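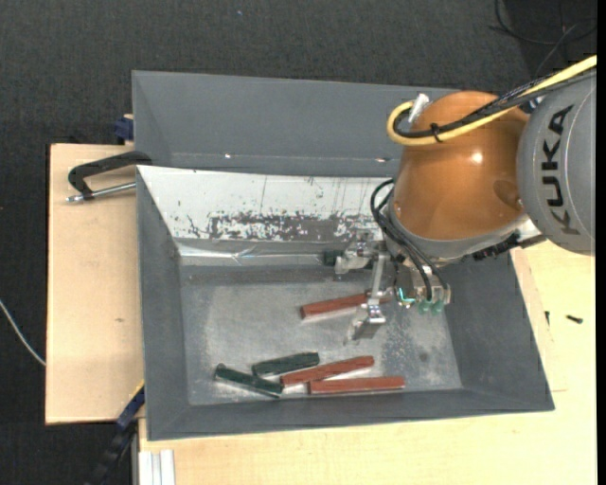
Stop tuning the grasp scorer

Every bin picking team I've worked with or near has the same habit. Robot misses a part, somebody opens the grasp scoring code. Changes a weight. Runs it again, robot gets the part, everyone goes to lunch. Two weeks on there are a dozen weights and no one can say what half of them do.

I think this is the wrong place to spend the time, and I'm going to say so quickly as I have a build running.

Bars in a bin. That's been my year. Dull coloured bars, grey floor, sloped walls. Sounds like the easiest job going. A bar is a box, more or less, and boxes were solved ages ago, or so the slides say. Then one bar lies up against the front wall and the finger has nowhere to go. Or two of them sit end to end and the segmenter hands you one long bar that doesn't exist. The scorer then gives that imaginary bar a lovely score, bang in the middle, right over the join.

The scorer did its job there. It was handed rubbish and ranked it.

So, first complaint: we tune the last stage because it is the one with numbers on it. Perception fails silently. Planning fails with a log line nobody reads. The scorer has knobs. People turn knobs.

When we moved our cell over to Cistico (our planning stack, badly named, too late now) I went back through a set of 50 failed picks and sorted them by where the first wrong thing happened. First wrong thing, mind, and that's a different list from where the error got raised. 2 were the scorer's fault. Two! The rest were split between depth and the collision model, with a nasty little pile for frames of reference that had drifted after somebody moved a bin and clamped it back down nearly where it was.

Nearly where it was. A few millimetres. The planner believes the wall is somewhere the wall isn't, and so it turns down every grasp next to it, or worse it allows one.

Which brings me to worn bins. Demo videos have clean bins. Real ones get scraped. White coating comes off in flecks, the scratches go dark, someone puts shiny tape along the bottom of the wall and the depth image goes to pieces along that strip. You get a ridge that isn't there. Your collision checker, being a good honest checker, refuses to go through the ridge. Then the parts by the back wall never get picked and the cycle report says "no feasible grasp", and off we go to loosen the scorer again.

What fixed it in our case was dull. Stop building the walls out of the point cloud. You know what a bin looks like, you own the bin. Fit the model once at startup, check it again every so often, throw away any depth point lying within tolerance of a known wall. We did this at the Coltcombe site and the back row started getting picked the same afternoon. No new weights.

There's a fair argument against me. Fitting a model means someone has to keep the model, and bins get swapped, and the site at Ostau has three kinds that all look alike until you measure the slope. A pure point cloud approach doesn't care. I grant that. But it does care, it just cares where you can't see it, and I'd take a loud "bin does not match" at six in the morning over a slow drop in picks that takes a month to notice.

Second complaint, shorter. Cables. The planner thinks the arm is a set of tidy solids. The real arm has a cable looped over the wrist and more of them running down to the gripper, and none of that is in the collision model becuase cables bend and nobody wants to model bending. Fine. Put a fat capsule round the loop and forbid it. You lose some wrist poses. We lost some and the cycle time barely moved. The usual answer is to let the optimiser sort it out with a joint limit cost, which is another weight. See above.

Third – tooling. If I could force one thing on everyone it would be replay. Save the raw input for every pick, good or bad, and be able to run the whole chain on it at your desk. Tapia, the little replay tool we use, is ugly and takes 2000 picks overnight without complaint. Change one line, run the lot, read the difference. Before that we were testing on whatever happened to be in the bin, so basically testing our luck.

I'm not against learned scorers, before anyone writes in. Ours is learned. It's good. Leave it alone, and go look at what you are feeding it.

Build's finished. It failed. Frame offset again.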